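Lista de verificação da célula de desmontagem, projeto Brarel (Nurkstead)

Preencho isto antes de cada série de ensaios e aproveito para deixar comentários, portanto desculpem a conversa! A série são 13 tentativas com a política treinada pelo método Leone, a comparar com a rotina programada à mão.

1. Mesa e placa de suporte
Estado: OK
Aproximei o punho à placa cinzenta e os ressaltos veem-se bem na câmara, mesmo com o brilho do metal canelado. Gosto de confirmar isto primeiro (na segunda-feira saltei este ponto e perdi a manhã inteira a recalibrar).

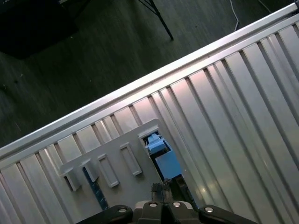
2. Garra e câmara do punho
Estado: OK, com reparo
Parafusos verificados com a chave, dedos sem folga. Limite de força nos 40 N, como no protocolo. O reparo é só que a lente precisa de um paninho entre séries, e eu esqueço-me sempre.

3. Interior da caixa
Estado: a vigiar

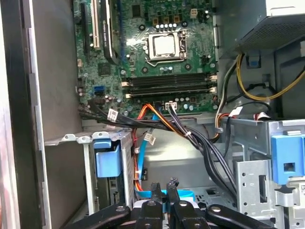
O Leone aprende a partir de demonstrações, até 40 por tarefa, e o que mais o baralha são as coisas moles. Uma peça rígida ele encontra quase sempre; um cabo que mudou de sítio já é outra história. Por isso considero difícil um feixe preto como este, que atravessa a caixa por cima de tudo, apesar da abraçadeira branca a meio. Os SATA laranja e vermelho descem mesmo junto à gaiola de discos, e é aí que quero a velocidade reduzida a 30 %. Com a rotina manual não mexo em nada, senão a comparação deixa de valer.

4. Espaço livre para os braços
Estado: OK
Percorri a trajetória de aproximação em vazio, devagarinho, com a mão no botão de emergência. O cabo grosso que vai até ao punho tem de fazer o arco por cima, sem prender. Confirmar também a base do segundo braço, no lado de lá da mesa.

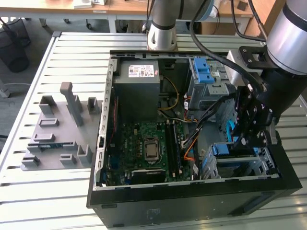
Página alterada pela última vez em março, por Mitiku Habte

5. Posição da torre
Estado: OK
Deitada, com o interior para cima e a placa de suporte ao lado. Se alguém a deslocar, nem que seja um bocadinho, volta-se ao ponto 1, por favor!

6. Registo
Estado: por fazer
Falta copiar os dados para o servidor da Vollcombe e anotar as paragens manuais, uma linha por cada. Trato disso depois do almoço.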